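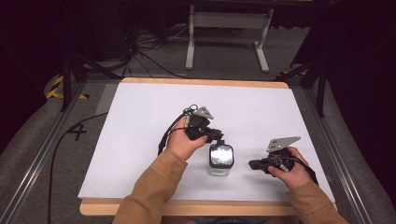
Okay, coin thread, because I finally finished going through the bags and I have opinions. Settle in, it's going to be long.

💬 8 🔁 3

Background for new people: I search half dollars. I buy boxes and bags of halves from the bank, look at every single one, keep the good stuff, and take the rest to a different bank. That's the hobby. My family thinks it's a strange way to spend an evening and they may be right.

This batch wasn't from a bank though. It was an estate lot I got back in June from Van Rooij, the little auction house two towns over. The listing said "mixed US halves, unsearched." If you've been around coins for more than a week you know how much that word is worth. I bid anyway!

💬 3

Total count was 541 coins, in canvas bags so old the drawstrings came apart when I pulled them. I paid a bit over face, plus the buyer's fee, plus gas. I'm leaving gas out of the math and you can't stop me.

First bag was Kennedys, almost all of them from the 70s and later. Copper-nickel, no silver, worth fifty cents each wherever you go. I got grumpy. I had a sandwich. I started the second bag.

Second bag was where things picked up. For anyone who doesn't know, Kennedy halves from 1964 are 90 percent silver, and the ones from 1965 through 1970 are 40 percent. After that the regular ones have none. So you look at the edge first. A clad half shows a brownish copper stripe, and a 90 percent one is silver-colored all the way through. The 40 percent ones can fool you because the edge sometimes looks a little dull or tan, so check the date before you toss it in the reject pile. I've tossed good ones. It hurts.

💬 8 🔁 8

Final silver count was 196, mostly 40 percent. That's way better than any bank box I've ever opened (my usual haul from a bank box is zero and a sore neck).

Some 8 of those are Franklins, and I say "some" because one is so beat up I'm still arguing with myself over whether it belongs with the Franklins or in the melt pile. You can see Ben's chin. You can see a bit of the bell. The date is a rumor.

My favorite of the whole lot is a Walking Liberty, 1943, worn smooth on the high points but with a really even gray color all over. It isn't worth much over silver. I don't care, it's going in the album. I've been looking at it all week.

💬 3 🔁 3

Now, supplies, since I always get asked. I'm using Widau flips for the keepers this year. They're stiffer than my old ones and they don't have that plastic shower curtain smell. If you buy a different brand, look for the words PVC-free. Soft PVC flips leave a green film on coins over time and it's a pain to get off.

The tubes are Jotatix. The caps are too tight! I had to use a rubber jar opener on one of them. But they stack nicely and twenty halves fit with no rattle, so I'll probably buy more and complain again.

And I tried logging everything in the Tririx app. It's fine for date and mint mark. It wouldn't let me put in two coins of the same date with different notes, so I've gone back to my spreadsheet, which has been ugly for years and has never once asked me to upgrade.

💬 8

Please don't clean your coins. I know somebody is going to reply with baking soda. I did that to a Franklin as a kid and it came out looking like a hubcap. I still have it. Collectors want the original surface, even if it's dark, even if you think it's gross.

A couple of you asked about mint marks on Kennedys. In 1964 it's on the back, left side, by the eagle's claw with the branch. From 1968 on it's on the front, under the neck. The 1965 to 1967 ones don't have one at all, so you didn't find an error, sorry.

Also got asked if I'd sell the 1964s. Not right now. I want to go through them again with a better lamp, there are a few with nice luster and I was tired by the end of that bag. I might trade a couple for a decent Walker, especially anything from the 1930s.

💬 3 🔁 8

Van Rooij has another sale coming and there's a lot of loose dimes in it, also "unsearched," ha. I told myself no more until I find a home for the clad halves. My bank teller sees me coming with the bags and puts up the "next window" sign.

If you've got a bank that still orders boxes of halves without making a face, tell me how you did it. I'm down to one branch and they want a week's notice now.

October 25, 2026
💬 8 🔁 3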